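Print this article | E-mail this article

Bedspread

A bedspread is the outermost cover of a bed. It is laid over the sheets, blankets and pillows during the day, and in many homes it is taken off or folded down at night. The word is often used together with "coverlet" and "quilt", although these were separate things in older household lists.

Types

The plain woven bedspread has one layer and is the lightest. The quilted bedspread has two outer layers with a thin filling between them, held in place by stitching. The stitching may follow straight lines, squares or the shapes of a pattern. An embossed bedspread has a raised surface, which is made by pressing or by the stitching itself. Printed and embossed decoration are frequently combined, and leaves, vines and small flowers are the most common subjects.

White and pale grounds have stayed popular in bedrooms with dark or reddish wood furniture. Gwion Gwilliam, in his short handbook on household textiles, connects this to the older habit of boiling all bed linen — colours did not survive it well. 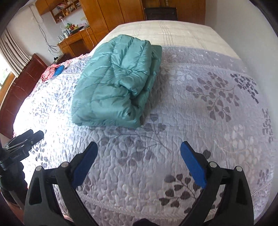 White quilted bedspread with leaf and vine pattern in grey and lavender; a folded teal puffer jacket lies on it.

Use in the home

Besides keeping dust from the bedding, the bedspread gives a flat and clean surface. Clothes are sorted and folded on it, suitcases are packed on it, and outdoor garments are put down there before they go into the wardrobe. Quilted jackets are usually folded with the sleeves brought over the body, so that the bundle keeps a rectangular form. A heavy bundle left for many days can flatten the filling of the bedspread under it.

Size and care

A bedspread hangs lower than a blanket. In the Lidska pattern sheets the side drop is given as 40 cm, with a seam allowance of 2 cm. Larger pieces are joined from several widths of cloth, and the seams are placed near the sides where they are less seen.

Most quilted bedspreads can be washed at low temperature. They should be dried flat or over two lines, and turned several times. Zihan Song advises ironing embossed cloth only from the back, if at all.

See also: Blanket; Coverlet; Pillow; Wardrobe

Entry written by Cirilo Villaseñor. Last revised May 7, 2021.

This site uses cookies to remember your reading settings. Accept | Read more

Contact | Copyright Juvanero Household Encyclopedia | Back to top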